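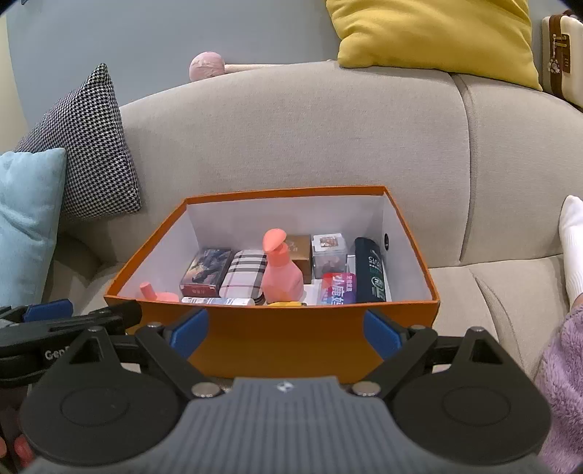

Kallden Open Day
Page started by Cillian Dunne. Last edited November 2, 2020, by Frøydis Tveit

The Kallden Open Day is a yearly public demonstration of household robotics, held each November at the Kallden workshop on Holmgren Street. One day only, free entry. Run by the workshop with help from Flandlow, a small software outfit in the same building. Best known for the sofa demo, also called "the tidy-up".

History
Started as a visit for parents and neighbours. First one was in the loading bay, one arm on a bench, folding tea towels very slowly. Moved indoors the next year after rain. Satish Bhatia took over the program from Georges Fakhoury and dropped most of the talks. His view was that people came to see things get picked up and put down, so the talks went to a side room and the demos got the main floor. Up to 614 visitors in one day, the record so far. The colour-coded wristbands came in the same year and were gone the next.

The sofa demo
Main event. Done on a light grey sofa with cushions left on it, no bench and no marked positions. An open orange box with a white lining sits on the seat, packed with ordinary household stuff: bottles, a tube, small cartons, a plaid box, a clear one. Somebody works a hand-held gripper with two blue-tipped fingers over the box. Task is to take one item at a time without dragging its neighbours along, then put it back.

Pump bottles are rated the hardest by most operators, the wide head catches on whatever is beside it. Tubes lying flat come next. Upright cartons are easy if there is a gap for the fingers and miserable if there isn't. Soft sofa seat adds to it, the box tips when leaned on.

Each turn is 2 minutes. Visitors can have a go after the operators finish, kids included if they can hold the grip steady. The recordings from the operators' turns are used by Flandlow in the afternoon session, where a robot arm has a try at the same sort of pick. Visitor turns are not kept.

Other demonstrations
Dish rack. Two arms, plastic plates only since a breakage early on.
Laundry table. Socks, mostly. Slow but popular, benches usualy full.
Hesoso corner. Hesoso is the workshop's own wheeled base, a low cart that follows a line of tape to the kitchen and back. Carries mugs. Built by Benito Escobar out of spare parts and rebuilt most years.
Repair desk. Bring a broken toy or small appliance, no promises made.

Organization
Seven staff on the floor, one on the door. Running costs are given in the workshop newsletter as 3000 dollars, most of it for insurance and chair hire. Tveit looks after bookings, school groups in the morning and everyone else after lunch. No booking needed for the afternoon.

Reception
Local write-ups have been kind overall. Common complaints are the noise on the main floor, the queue for the gripper, and parking. Fakhoury has written that the sofa demo is too easy with a person holding the tool and should be moved later in the day, next to the arm, so people can compare the two straight away. Bhatia disagreed, in the same newsletter, on the grounds that the queue would block the fire door. The order of events has stayed teh same.

See also
Flandlow
Hesoso (wheeled base)
Household robotics
Holmgren Street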